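Planning around thin wire: the Jerkadow grasp stack

The planner at Clindell runs at 5 Hz, with the controller beneath it at 100. "The planner proposes, and the controller is allowed to refuse," says the lead developer of Jerkadow, the team's grasp software.

Wire goods were the hard class. Depth returns through a grid are sparse, so Jerkadow scores solid parts first. "A corner post gives you two usable faces. A single wire gives you almost none." 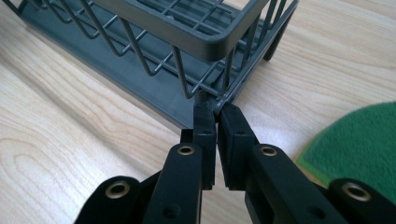
Tooling

Logs replay in Lanz, which keeps the last 300 planner states. "We diff the plans before we touch a gain," the developer says. The replay format is due to change in May.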